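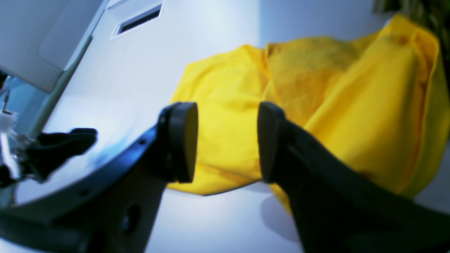 Doesn't the writer just type it and then it's a book? That came in from a reader in Year 4, plus a second bit: and if it's got mistakes in, whose fault is it?

Good questions. Quick answer to the first one: no. Long answer, keep reading.

HOW A STORY TURNS INTO A BOOK

Start with the manuscript. That's the word for a story before it's a book. Used to mean written by hand, now it's nearly always typed. No cover, no pictures, big gaps between the lines. Looks a bit like homework.

The writer finishes it. Then goes back and changes it. This is called a draft, and most books have lots of them. First draft, second draft, on and on. Some writers chuck out the whole middle. Some change the main character's name (and then have to hunt for every single place the old name was hiding).

Next, somebody has to want to publish it. A publisher is a company that pays for a story to be made into books and gets them into the shops. Big ones have floors and floors of people. Small ones might be 2 people and a kettle. Pasix, the publisher of the Testumlow stories lots of you borrow, is one of the small ones.

Publishers get sent far more stories than they can make. Pasix were sent 686 stories in one year! They can't make that many. So most get a no. Getting a no is normal, even for writers you have heard of.

Say it's a yes. Hooray. Now the editor gets going.

What does an editor do?

Reads it. Reads it again. Asks awkward questions. Why does the dog vanish in chapter five? How did she get home if the bus had gone? Is this bit boring? The editor doesn't write the story, the writer still does that. But the editor spots holes.

The first Testumlow book was much too long to begin with. 725 pages typed out, which is a lot if you are eight and like reading in the bath. By the end it was 200. The story is all still there, just less wandering about in the woods.

Then comes the copy-editor. Different job. Smaller things. Spelling, commas, whether a character has blue eyes on one page and brown on the next. Copy-editors keep lists. If the shop is on Park Road at the start it had better be on Park Road at the end.

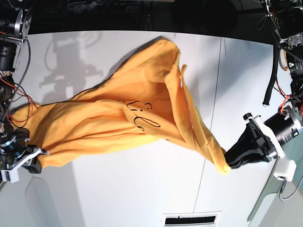 Palcombe Library: Children's Books Team

Right, halfway. The words are done (nearly). Now it has to look like a book.

A designer picks the letters. The shape of the letters is called a typeface. Some are easy to read in long lines, some are only good for titles and spooky signs. The designer also decides how big the words are and how much white space goes round the egde of the page. That white space is the margin. Your thumbs go there.

The cover. Usually an illustrator draws it and the designer puts the title on. Often there are three or four goes before everybody says yes. The writer might get a say or might not, depends on the publisher.

The back cover has the blurb. Short bit of writing, tells you what sort of story it is and stops before the good part. Blurbs are hard to write! Try it with your favourite book. Five sentences, no giving away the ending.

After that, proofs. A proof is a practice copy, laid out just like the real thing. A proofreader goes through it line by line looking for anything wrong. Missing words, upside down speech marks, the same word twice twice. Little marks go in the margin to show what needs fixing.

Then it goes to the printer. The pages are printed on huge sheets with lots of pages on each one, and in a funny order, so that when the sheet is folded up they come out right. The folded bits are called sections. Sections get glued or sewn together, cover goes on, edges trimmed. Book.

So whose fault are the mistakes?

Bit of everyone's. The writer, the editor, the copy-editor and the proofreader all had a look and a small one still got past. Happens in nearly every book. If you find one you can write to the publisher, and if the book is printed again they might put it right.

Words to know

Manuscript: the story before it's a book.
Draft: one go at writing it.
Blurb: the bit on the back.
Proof: a practise copy for checking.
Section: a folded bunch of pages.

Try it yourself: fold one sheet of paper in half, then in half again. Number the pages while it's folded, front to back. Now open it out flat and look where the numbers went.

Next time: who writes book reviews, and do they have to read to the end?

Page last changed February 22, 2021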